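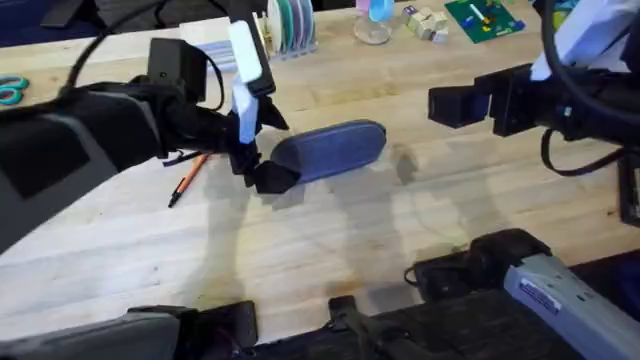 By Njoroge Kariuki
Posted 2/7/18 in Trips and Visits

Ollano zipper and case works, open day

Quick notes before I forget everything. Typing this on the bus, so excuse the mess.

Got there just after the gates opened. Ollano is a small place at the bottom of Lovmont, past the rail yard, and if you follow the signs you end up at the loading dock. Ignore the signs. Go around by the bakery and up the ramp. Parking is fine if you're early, hopeless after lunch. I took the 262 bus, which stops right across the road and runs late.

Sign-in at a folding table. Name, shoe size (for the toe caps), sticker on your shirt. The toe caps are plastic things that strap over your own shoes and they clack. Whole group clacking down the hallway like horses. Lost one on the stairs, went back for it.

The tour comes in two halves, zippers and then sewn goods. I came for the sewn goods. Soft cases mostly – glasses, pencils, sewing kits, flutes, that kind of thing. I've been making my own at home for a few years and mine always come out lumpy at the ends, so I had questions.

Zippers first. Louder than I expected. Tape comes in on big reels, teeth get put on, then it all goes through a long bath for the dye. You can smell the dye room from the stairs, a bit like wet wool and vinegar. Our guide was good but soft-spoken and he stood next to the loudest machine to do his longest talk. Caught maybe half. What I got: the coil kind is one long plastic thread wound in a spiral and sewn to the tape, and the spiral is why it bends around a tight curve without popping. The molded kind, with seperate teeth, doesn't like a tight curve. So that's one of my problems solved right there. I've been using molded on rounded ends for years. Dumb.

They have a test rig that opens and closes a zipper over and over until it fails. 537 cycles on the counter when we walked up. A kid in our group wanted to stay and see it break. So did I. We got moved along.

Then upstairs to the cutting room. Much nicer. Big windows, quiet, everyone with a radio on low. Fabric gets laid up in a stack on a long table and cut all at once with a blade that goes straight up and down. The man cutting wore a steel mesh glove and didn't look up the whole time. Offcuts go in a bin by the door and you can help yourself. I took a handful of gray canvas and a strip of something yellow that I have no use for.

Some things I wrote down in the cutting room:

Lining is cut a hair smaller than the outside. All the way around. If you cut them the same size the lining bunches up inside the curve, and that's your lump.

Clip the curve after sewing, little notches, closer together than you think.

Padding stops short of the seam. Don't sew through it.

Press before the zipper goes in, never after. They had a ruined one pinned to the wall as a warning, melted coil, brown stripe across it.

Sewing floor next, and this was the best part. Rows of machines, each person doing one step. One sews the zipper to the lining, the next closes the long sides, the next does the ends. The ends are the hard job and the woman doing them has been on ends longest. I asked how she gets them so round and she said go slow, stop with the needle down, turn a little, go again. Same thing I do. She's just better at it. She did three while we talked and they all matched.

Asked her about binding too. She doesn't pin. Uses her left thumb to feed it and a bit of tension from the right hand so the tape hugs the curve. Tried it myself at the hands-on table later and made a total mess, but could feel how it was supposed to work. Need to practice.

Hands-on table, since someone will ask: you get a kit with the pieces cut already, two colors to choose from, and somebody sits with you. Kids get a snap version with no zipper. It was crowded. I waited through most of a sandwich. My case is in my bag now, one good end and one bad end.

Lunch was in the canteen. Soup or a roll. Get the roll. Coffee was from an urn and tasted like it, but free. Sat across from a couple who had driven in from Wistura just for the factory shop, and they had opinions. They said go to the shop BEFORE the tour because the good stuff is gone by mid afternoon. They were right, and I'd have liked to hear it that morning.

The shop. Seconds bin at the front – crooked stitching, wrong color pull, that sort of thing. 3 dollars each. Most of them I honestly couldn't find the flaw. Zippers by the yard along the back wall, coil in every color, and the sliders sold loose in paper cups. I bought way too much coil. Also a pack of the narrow binding, because theirs is softer than what I get at home. They had the Samir line on the top shelf, those are the stiff ones with the molded shell, and they cost more than I wanted to spend. Nice to hold though. Good snap when they close.

Cash only in the shop! Not mentioned on the flyer. There's a machine at the gas station on the corner.

After the shop there was a talk in the old boiler room about the history of the building. Stayed for half. It started as a button factory, then tents, then nothing for a long stretch, then Ollano moved in with a few secondhand machines. At the busiest point 700 people worked on the site, which is hard to picture now. There are photos along the wall of the button days, long benches and everybody in aprons. The floor in there still has buttons stuck in the cracks. I dug one out with a key. Small, white, two holes. Put it back, then felt silly and took it again.

Couple of gripes. The groups are too big for the stairs. The guide needs a microphone or a different place to stand. And the packing room was closed, no reason given, although it's on the map they hand out. I like a packing room. Also it was freezing on the ramp and they let people in a few at a time, so bring a hat.

Good things. Everybody working there was happy to stop and talk. You can touch nearly everything on the sample tables. The restrooms were clean, and there's an elevator if you ask at the desk, though you do have to ask. It isn't marked.

If you sew at all I'd go, just for the cutting room and the ends. If you don't sew you'll probably like the zipper tester and the buttons. Allow the whole morning and eat early.

They run it again in November. Same gate, same ramp, booking by phone only as far as I know. I'm going to take my worst lumpy case along and ask the lady on ends what she thinks of it.

Will post a photo of the yellow thing if I ever work out what to make from it. My stop, got to go.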